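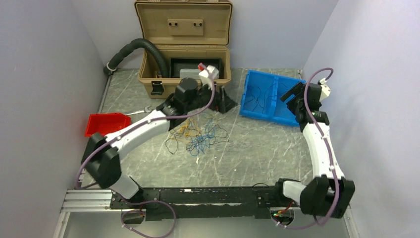 Teaching a Two-Arm Station by Remote Control
Jocelyn Navarro
April 2022

1. Task

The Drillness station has two arms on a shared rail. The task is to clear a bench of mixed repair items: loose wire goes to the blue divided bin, hand tools to the red bin, and the open toolbox stays in place as an obstacle. Wire was the hardest item to demonstrate. A tangle of yellow, blue and black strands changes shape with every grasp, so no fixed pick point can be programmed.

2. Method

One operator drove both arms from a pair of hand controllers. Joint positions and gripper commands were logged together using Tromska, our recording script. We kept 113 demonstrations, with a mean length of around 2,916 time steps. Runs in which an arm touched the toolbox lid were discarded.

3. Observations

Operators tended to park one gripper over the blue bin while the other worked near the toolbox. This shortened handovers but left idle stretches in the logs, which we trimmed before training. The corrugated hose limited approach angles on the left side. Small scraps on the bench were not part of the task and were ignored.

4. Open items

Grip force was not recorded. The next round, planned for October, will add it.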